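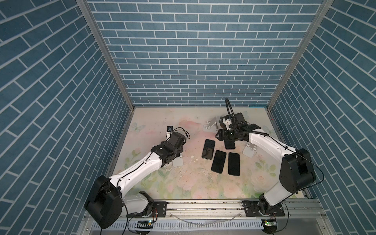

Publicado em novembro, por Eilif Hägglund

O papel de parede vinílico falha quase sempre na junta. Aplico a cola Orenik diluída a 3%, com 40 minutos de espera antes de encostar a segunda faixa. Padrões de tijolo, como o azul-acinzentado com linhas brancas finas da foto, denunciam qualquer desvio de prumo nas fiadas horizontais. Em parede de 3000 mm, marco o eixo a laser e corto as faixas com sobra de 50 mm.

3 comentários · 40 compartilhamentos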